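A visit to the Bustcombe stone yard and countertop shop

Bustcombe opens its stone yard to the public once a year, in May, and I had meant to go for a while.

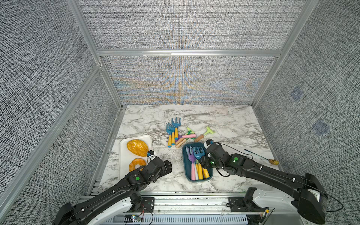

We are planning to redo a kitchen and a small downstairs bathroom, and I wanted to see how slabs are stored, cut and finished before I talked to anyone about price. The open day runs from late morning to late afternoon. There is no charge, but you sign in at the gate and you have to wear closed shoes. A man ahead of me in line was sent back to his car to change out of sandals.

The yard is at the end of a gravel road behind a feed store. The sign is small and faces the wrong way if you come from the north, so I drove past it and had to turn around at the creek bridge. Parking is in a mowed field. It had rained overnight and the low end was soft, so park near the fence if you go.

The tour started at the slab racks, outdoors under a long metal roof. Slabs stand nearly upright on A-shaped steel frames with wood strips between them. Our guide was Nizar Karaki, who has run the cutting side for many years. He spoke loudly and clearly, which helped, because there was a forklift working at the other end of the building for most of the morning.

He began with the names. A lot of stone is sold under trade names that don't tell you what it is. One slab may be called a soft quartzite at one yard and a marble at the next, and the two need different care. His advice was to ignore the label and ask for an offcut. Take it home, put lemon juice on it, leave it overnight and look at it in the morning. Marble will show a dull spot where the acid sat. True quartzite won't. He had a box of offcuts by the door for people to take, and I took three: a gray-veined marble, a dark green granite and a piece of soapstone.

He also showed us how to look for fill. Most slabs with heavy veining have some resin in them, put in at the factory to close up small cracks. There is nothing wrong with this, he said, but you should know where it is, so that a sink cutout or a faucet hole doesn't land on a weak line. You look across the surface at a low angle toward the light. The filled parts have a slightly different shine. It took me a few tries to see it, and after that I saw it on almost every slab.

From the racks we went into the cutting building. The yard has 2 bridge saws. The older one is a Lanz, bought used and rebuilt, and the newer one came from Modomico. Both cut with water running over the blade, and the floor slopes to a drain down the center. We were given earplugs and stood behind a yellow line. They ran one cut for us, a straight edge on a piece of granite for a windowsill. It was slower than I expected. The blade makes a shallow pass first and then goes back for the full depth. Mr. Karaki said a lot of chipped edges come from people trying to do it in one go.

The water is collected in a settling pit outside. The stone dust sinks, the cleaner water is pumped back to the saws, and the gray sludge is dug out and hauled off. A woman in our group asked whether the sludge could be used in a garden. He said no, mostly because of the resin and the bits of worn blade in it. He has been asked this before and said he would like to find a use for it, as hauling it is one of his larger bills.

Next was the layout table, and this was the part I found most useful. When a customer picks a veined stone, the shop takes a picture of the slab and moves the outlines of the countertop pieces around on it until the veins run in a way the customer likes. At an inside corner you have to choose. Either the veins run the same direction on both legs of the counter and stop dead at the seam, or they turn with the counter and meet at an angle. He had printed samples of each. I had assumed the second would look better, but on a bold pattern it looked busy, and I would probably choose the first.

He was frank about seams. People want them hidden, and a good shop can make one hard to feel with a fingernail, but on a pale stone with strong veins you will see it. He places seams near a sink or a stove where he can, because the run of the counter is already broken up there. Not every shop does this, as a seam at a sink is harder to support. Ask before you sign.

The finishing room was at the back. Edges are polished by hand with a series of pads that go from coarse to very fine. The finest grit on the rack was 2000, and past that they use a buffing powder. A worker named only as Trace on his apron did a section of eased edge for us and passed it around at each stage. The change between the first pads is plain. Toward the end I couldn't tell one from the next by touch, only by holding it up to the window.

We also talked about honed finishes. Honed means the polishing is stopped early and the surface stays matte. It hides etching from acid better than a high polish does, but it picks up oil marks and fingerprints, mainly on dark stone. For a pale marble in a kitchen, Mr. Karaki recommends honed every time. For a bathroom he doesn't think it matters. He said he has marble at home, that it has rings on it from glasses, and that he stopped noticing them in the first year.

Somebody asked about marble-look surfaces, meaning the manufactured slabs, the porcelain sheets and the printed laminates. I thought he might be short about it, but he wasn't. The shop cuts porcelain when asked. His points were these. Printed patterns repeat, so if you are covering a long run, ask how often. On porcelain the pattern may be only on the face, so a shaped edge can show a plain body underneath. Laminate is much cheaper, has gotten a lot better to look at, and will last if water is kept out of the joints. He keeps a set of sample boards on the wall and lets people guess which are real. I got several wrong, and so did most of the group. It is much easier with a full slab than with a small square, because real veins wander and change width over a distance.

There was a lunch stand run by a church group, with pulled pork, slaw and lemonade. It was fine, and cash only. The picnic tables are in the shade after noon. A few other businesses had booths along the fence. One sold soapstone dishes and bookends made from scrap, and a tile shop from Trastcombe was clearing out odd lots by the box. I looked through the tile for the bathroom floor but didn't find enough of any one color.

After lunch you could go back to any station and ask questions on your own. I went back to the racks with my kitchen measurements. One of the office staff looked at my sketch and told me the job would fit on one slab if I gave up the matching backsplash, and would need a second one with it. That was worth the drive by itself. Until then I had been thinking about price by the square foot, but the yard sells natural stone by the whole slab, so if you go a little over you pay for the next one. They will sometimes sell a partial slab left from another job, and these are kept on a separate rack near the gate with prices written on masking tape. For a bathroom vanity that is the place to look first. I put my name on a gray remnant, with 30 days to decide.

On sealing, I got a straight answer after reading a lot of different ones online. Put a few drops of water on the clean stone and wait. If the stone darkens under the water, it needs sealer. If it doesn't, leave it alone. He doesn't go by the calendar. Sealer slows down stains but does nothing about etching, and a good number of the complaints he hears come from people who thought it did both. For cleaning, he uses dish soap and warm water and dries it with a towel. No vinegar.

I left a little before 4. The whole visit took longer than I had planned, mainly because of the second trip to the racks, and I would allow most of a day if you have a project in mind. If you are only curious, the guided part alone takes about an hour and a half.

A few practical notes for anyone going next year. The restrooms are in the office building, not the shop. Children are allowed in the yard but not in the cutting building. Bring a tape measure, a drawing of your room with the sink and stove marked, and a cabinet door if you can take one off. Several people had doors with them and were leaning them against the slabs, and I wished I had brought mine. Phone signal is poor, so write your measurements on paper. The staff will lend you a marker and tape for your offcuts, which is handy, as mine were unlabeled by the time I got home and I had to do the lemon test on all three to be sure which was which.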